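Bench notebook, simulated cell: two-arm hand comparison
December, started 9:40 a.m. Entry by Unnur Østergaard

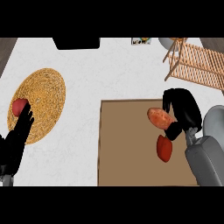
Top view, Dadel scene. Left hand on the red fruit over the placemat, right hand holding the sweet potato above the brown tray.

Picking up from the last entry. Physics settings are unchanged. What changed is the hand controller. Left arm stays on the old Lakimum grasp controller, right arm runs the Dornum build that Lukoševičius sent over. Both arms carry the black multi-finger hand model from the shared folder, same joint limits, same friction on the fingertips. Scene is the white marble-patterned surface one, with the woven mat on the left and the tray on the right.

Question for today: does the Dornum controller hold long objects better than Lakimum, and does it cost us anything on small round ones.

Setup notes
- Control loop at 625 Hz on both sides. Dornum defaults to something slower, so check the config before comparing with older logs.
- Random seed 949 for object poses. Use the same one if you rerun.
- 55 trials per controller per object. Trial ends on a lift and hold of 3 seconds, or on a drop.
- Objects: red fruit, sweet potato, red pepper-shaped one.

First batch, sweet potato. Dornum closes the fingers one after another and waits for contact on each before adding force. Lakimum closes everything together. On the sweet potato the one-at-a-time close is clearly better. The potato tips toward its free end with both, but with Dornum it settles at a small angle and stays there. With Lakimum it keeps rotating slowly until the end touches the tray. I logged those as drops even when the fingers still had it.

The grasp point is too far toward the right end. That comes from the planner, and both controllers get the same point, so the comparison stands. Still worth fixing. I moved it toward the middle by hand for a few extra trials and the tipping mostly went away. Those are in a separate folder and not in the totals.

Second batch, red fruit. Lakimum is fine here and quicker. Dornum is slow to decide that the last finger isn't going to reach anything, and it sits waiting. Raised the force threshold, no change. Shortened the contact timeout, which helped, but then the sweet potato results got worse. Left it at the default for the logged trials.

Lakimum has its own habit on the round fruit: the fingertips arrive before the palm is close, and if the approach is low they push the fruit along the mat. The mat is a flat collision plate with a woven texture on it, so don't read anything into how the fruit slides. A proper mesh for it is on the list from last time.

Third batch, the pepper shape. Bad on both. The collision mesh is a convex hull and it is visibly fatter than the rendered shape, so the fingers stop short in some poses and look as if they are pinching air. I stopped counting these and will redo them with a decomposed mesh.

Camera. The top view is good for seeing where each hand is relative to the mat and tray, poor for finger contact. The palm hides most of what I want to see on the left side. For the next run add a low side camera per arm and record contact forces at full rate. I was reading them at display rate this morning and missed short slips.

Also noticed: left wrist reports a small steady torque with nothing in the hand. Probably the hand mass is wrong in the left arm file. Compare against the right one before trusting any force numbers from that side.

To do
- Fix the grasp point in the planner, rerun the sweet potato.
- New mesh for the pepper shape.
- Swap the controllers left to right and repeat everything.
- Ask Lukoševičius if the contact timeout can be set per finger.

Stopped at 4:15 p.m. Logs are on the lab drive under Dadel, subfolder hands.

Contact: Unnur Østergaard, bench 3 | Back to top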